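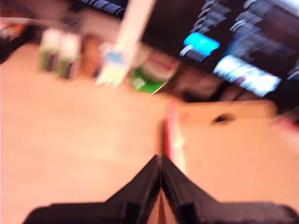 Gripper fingers on the move, with the cardboard box over on the right.

Box week at Truvlow! I've been promising to put some pictures up for ages, so I finally grabbed a couple from the Senden room, where we collect the demonstrations our arm learns from. If you're new to the page: one of us drives the gripper by hand, we save the whole run, and it goes in the pile with all the others. The pile is at 1,897 now (I had a bet with Waqas Dhanial that we wouldn't get past 1,000 before August, and yes, I bought the coffee).

Boxes are my favorite thing to record. A lid sounds so easy until you try to teach it! You come in a little too low and the whole box scoots away from you, or you come in high and close on nothing. We keep those runs too, tagged as misses, and Selamawit Tamiru goes through them at the end of each batch and decides which ones are worth training on. She's a lot pickier than I am. Out of my last batch of 128 she sent back four with notes, and okay, she had a point about three of them.

I like to mix up the setup between runs as much as I can. Turn the box, scoot the lid over, use a different part of the table. Oldřich Slanina would happily record the same pose all afternoon, and we have argued about this more than once.
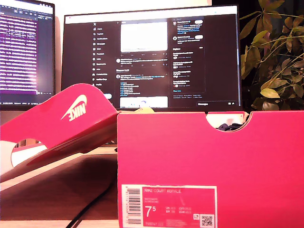
Pink-red Nike Court Royale box, size 7.5, with the lid tilted open beside it.

Those finger cutouts are great, by the way. I keep wanting to hook the lid by the hole, and Rostislav Kratochvíl keeps telling me to grab the edge like a normal person. So now we have both kinds in the set, and I'm dying to see which one the model picks up. Bags are next, once Čestmír Zelenák gets the new labels sorted.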